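Puvel Keeper Gloves review: a season in goal

I play in goal for an over-35s side in a Sunday league, and I also help with the under-14 keepers at the same club on training nights. Between the two I go through gloves quickly. I bought the Puvel match gloves in April, before the first round, and wore them through to the end of the season. I paid for them myself.

The numbers first. I wore them in 21 matches and 28 training sessions. I keep a log of my minutes for my physio, who wanted to know how much work my shoulder was getting, and the match total came to 1588 minutes. It would have been more, but I came off at half-time a few times when we had a second keeper on the bench, and I missed most of one game with a dislocated finger. That wasn't the gloves' fault. I went down at a striker's feet and he followed through.

Fit

Puvel runs small. I normally take a nine and in these I had to send the nine back and get a nine and a half. The exchange was done through Dolell, the online shop I bought them from, and it took eight days including the weekend. I paid the return postage, which I thought was a bit rough given the size chart on their page told me to order the nine. The chart is still the same, so ignore it and go up half a size.

The cut is a negative cut, with the seams on the inside. It's snug around the fingers and you get a good feel for the ball. If you have wide hands you may find it pinches across the knuckles for the first few weeks. Mine loosened up after five or six sessions and I haven't thought about it since. 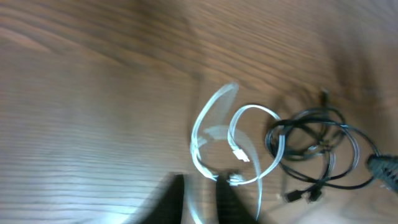
The wrist strap is elastic with a hook and loop tab. It goes around once and a half and holds well. On my last pair, the Giltent ones, the tab started lifting in the second month and I finished the season with tape over it. The Puvel tab still grips, although it has picked up a fair bit of grass and fluff and needs picking clean now and then.

Grip

The palm is four millimetres of soft latex. Out of the packet it has the usual film on it and feels like nothing much. Wash them in lukewarm water before the first wear, squeeze them out and put them on damp. After that the grip was very good. On a dry evening with a decent ball I could hold shots I would normally push around the post.

In the wet they are good but not great. We had a run of three rainy matches in a row on a ground that doesn't drain, and by the second half of each the palms were caked and the ball was coming off my hands. I took to leaving a water bottle and an old towel in the back of the net and rinsing them whenever play was up the other end. That helped. The Giltents were slightly better in mud and a fair bit worse in the dry.

On hard, dry grounds you need to be careful. Latex this soft doesn't like being dragged along bare dirt, and every goalmouth in our league is bare dirt by the middle of winter. I learned to get up off my fists instead of pushing up with an open palm.

Protection

I bought the version without finger spines. Puvel sells one with removable spines for a bit more. I've used spines before and found they stop me closing my hand properly around a cross, but after the finger I did think about it. If you've had hand injuries I'd look at the other version, or buddy tape under these, which is what I did from then on.

There is a strip of raised foam along the backs for punching. It does the job. I can't say I punch the ball any further than I used to, but it stings less on a cold morning.

Wear

The first mark appeared on the heel of the left palm in week four. By the halfway point both heels were rough and there was a small tear beside the right thumb. I put a dab of glove glue on the tear and it didn't spread. At the end of the season the heels were down to the backing in patches the size of a coin, and the fingers were still in fair condition. For a soft palm glove on our grounds I'd call that a reasonable result. The Giltents lasted 1443 minutes before I gave up on them, going by the same log, and those had a thicker palm.

The stitching has been fine except for one loose thread on the left little finger, which I trimmed. The colour has faded. They were bright yellow and are now more of a mustard.

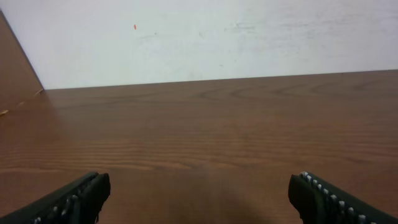 Washing and drying

Cool water, a little glove wash, no wringing. I hang mine in the laundry away from the window, as sun will crack the latex. They take a full day and a half to dry in winter, which is slow. If you train the night before a game you will be putting on damp gloves in the morning. I ended up using an old pair for training in the last month to get around this.

The smell is the same as with every other glove. Dry them properly and it stays bearable.

Compared with others

I've used the Giltents for two seasons and had a loan of a pair of Şimşekoğlu gloves from one of the other keepers in our league for a couple of sessions. The Şimşekoğlus are a nicer glove. The palm is stickier and the backhand is softer, but they cost nearly twice as much and I'd be annoyed at wearing them out on the grounds we play on. For someone on artificial turf every week I'm not sure I'd recommend any of the three, and I'd go for a harder palm made for that surface.

For juniors, Puvel makes a smaller version with the same cut. Two of our under-14s have them. They like them, though one has already gone through the fingertips, and at that age I'd buy something cheaper and tougher for training.

Would I buy them again?

Yes, and I've already ordered a second pair, in the nine and a half this time. I'd like to see the size chart fixed and a bit more reinforcement on the heel of the palm. The grip in dry conditions is the best I've had at this price.

Four out of five.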